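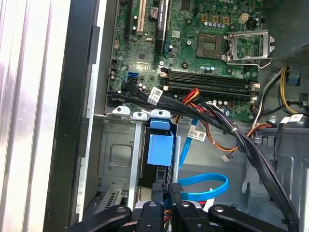
How we look after Wunderlich, the robot that pokes around inside computers

Hi! I'm Arne Fröhlich, and I have a job that makes my niece very jealous. I look after a robot. It's one robot arm, bolted to a big grey bench in our workshop in Timinlow, and its name is Wunderlich. Wunderlich practises working on old desktop computers, the kind that sat under people's desks for years and hummed.

Kids who visit us always want to know what the robot does. Fair enough! But my favourite question came from a girl in Grade 4, who asked, "Who fixes the robot when IT gets sick?" That would be me, and Amirhossein Sharifi, who sits at the desk across from mine and is much tidier than I am. So this page is about looking after a robot.

What's inside a computer, anyway?

Take the side off a desktop computer and the biggest thing you'll find is a flat board called the motherboard. Lots of them are green. It's a bit like a town, with parts for buildings and thin metal tracks for roads. The photo at the top of the page is what Wunderlich's camera sees when it looks into an open case. The camera is small and rides near the robot's wrist, so the black fingers at the bottom are the robot's own.

Look for the four long black slots lying side by side. Those are for memory, and they're empty. The square on the right with the metal bracket standing up next to it is the socket, where the processor goes (that's the part that does the thinking). It's empty too. The socket has a grid of tiny pins, and we are VERY careful around it.

Then there are the cables. Oh, the cables! There's a thick bunch of black ones, some red and yellow wires, and a blue one that makes a big floppy loop. A person just pushes a loop like that out of the way without thinking. For a robot, a floppy loop is one of the hardest things in the whole box, because it changes shape every time you touch it.

Waking up the robot

Every morning starts the same way. The power is off and I walk around the bench. Is anything leaning on the arm? Did someone leave a screwdriver (me) or a mug (also me) where the arm could hit it? Then I look along the robot's own cables from the base up to the wrist, checking for pinches and rubbed spots.

Next I press the big red stop button and make sure it stays pressed. It's the most important button in the building. When it's in, the arm can't move, and I don't care how busy we are, it gets tested first. Then I let it out again, step behind the yellow line and switch on.

Wunderlich does a slow stretch. Each joint turns a little one way and a little the other, so the computer that runs the arm knows where everything is. I like to stretch too. Amirhossein does not join in.

Clean fingers, please

The robot's hand is called a gripper, and it gets dirty just like yours. Old computers are full of dust, grey fluffy stuff that sticks to everything. Dusty fingers slip, so I wipe them with a soft cloth, then go over the little screws with a small screwdriver to see if any have worked loose. Robots shake a tiny bit when they move, and after enough shaking even a tight screw can start to wander.

After 300 practice grabs we take the fingers off and have a proper look at the tips. If they're worn smooth, on go new ones. It takes me 12 minutes. Amirhossein can do it in 11, and he mentions this quite often.

Can you see all right?

The camera needs looking after as well. I clean the lens with the same sort of cloth you'd use for glasses. Then I hold up a card covered in black and white squares, and the robot looks at it from different angles. We call this calibration. It's how the robot learns exactly where its camera is compared with its fingers. Try touching your nose with your eyes shut, and then imagine somebody has moved your nose a bit to the left. A robot with bad calibration feels like that all day long.

Shiny metal is tricky, too. The inside of a computer case can bounce light straight back at the camera, so we move our lamps until the glare goes away. One November we spent a whole afternoon chasing a bright spot that came from the window. We bought a curtain.

The repair book

When something breaks, we write it in the repair book. It's a real paper one, with coffee on the cover. Each page has the problem, what we tried and what fixed it. My last entry says "Gripper closing slowly. Fluff in the slide. Brushed it out. Fine now." Pretty boring, but next time it goes slow we'll know where to look first!

Try it at home

Ask a grown-up for a pair of kitchen tongs and a shoelace. Lay the shoelace on the table in a loop, then try to move it to one side using only the tongs. Now do it with one eye closed. Harder, isn't it? If you've got a brother or sister, see who gets the neatest loop.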